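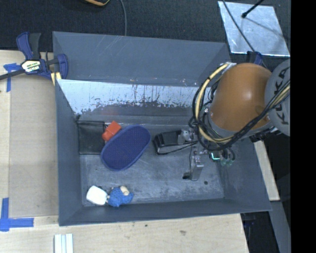
Has anyone on the returns floor lost hours because of the picking cell?

Nobody has lost hours so far. Two people have changed what they do with them, and one moved to the late shift at her own request.

**Progress report to the Nesholm fund, 15th March**
Jondano Returns, Wilter site
From: Getsemaní Espinoza

Sorry this is short, we're mid stock check. Full spreadsheet to follow.

**Where we are**

Cell is running on day shift only. KUKA arm over the gray bin, mixed returns, one item at a time. Toys, small household stuff, boxed things, whatever comes off the Beltrán truck that isn't glass or liquid. The bin is clamped to the table now. Before that it crept toward the aisle and the arm had to be re-taught most mornings, which ate the first part of every shift.

Last week's trial was 200 items. 76 needed a person to step in. Higher than we told you in November. Part of it is that we stopped pulling the awkward ones out first, so the number is more real than the old one, but I won't pretend it's good. Flat dark items against the wall of the bin are the worst. Then anything lying half under something else. Soft toys it mostly manages, if it gets them by the body.

**What changed for people**

Old way: stand at the bin, bend, lift, turn, scan, bend again. All shift. Now the person at that station watches the arm, clears the ones it gives up on, and checks condition at the grading bench. Less bending. More waiting, and more deciding.

Braulio Arriaga has been on it longest. His words, from our sit-down: "My back is better. My head is more tired." He finds the stop-and-start harder than steady picking, he can't get a rhythm. We're now swapping people out after up to 4 hours at the cell. Would like to go shorter but don't have enough trained.

Trained so far: 5. Plan said more by now. The session got moved twice for the stock check. Rebooked.

Grading has gotten better and I think that is the real gain here, though I can't prove it yet. Same people, more time per item. Fewer arguments with Beltrán about what counts as damaged. They have stopped sending the second email.

**Problems**

- Noise. Not the arm, the alarm it makes when it quits on an item. Same tone as the dock door. People were walking to the wrong place. Asked for a diffrent tone, vendor says next update.
- Pay grade. Cell operators are still on picker rate. They've asked about it, fairly. It's with HR. I said I'd put it in this report and I have.
- Restart after a stop. Only leads can do it at the moment. Means an operator stands there waiting for a lead. I want operators signed off to do it themselves, needs the safety assessment redone.
- Spare gripper parts slow to arrive. No downtime from this yet.

**Money**

Under on equipment, over on training hours. Would like to move the equipment remainder across to training, need your OK in writing. Figures are in the spreadsheet, second tab. Ignore the third tab, it's an old version and I can't seem to delete it.

**Next**

Redo the trial with the lighting changed over the bin. Finish training. Short survey of the whole floor, not just the cell, because the packers downstream are getting work in clumps now and nobody asked them first. Braulio is writing the questions with me.

Late shift stays manual untill the restart thing is settled.

If you want to visit, mornings are better. Use the Wilter side gate, the front one is blocked by pallets.

G.E.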